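Grooming report, Dirnier side

Packed depth at the Roltville base is 115 cm. The tiller was set to a 12 cm cut on the lower runs, which should leave a firm ridge through mid-morning. Pass edges stay soft – expect a ragged border where the corduroy meets smooth snow.

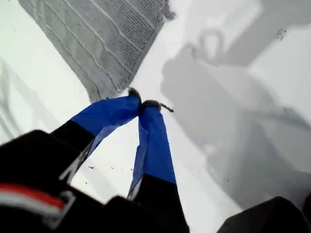 Trouser cuffs

Kyung-tae Noh at the rental desk has 40 pairs of replacement gaiters in stock. Cuffs should sit over the boot, with no loose strap ends.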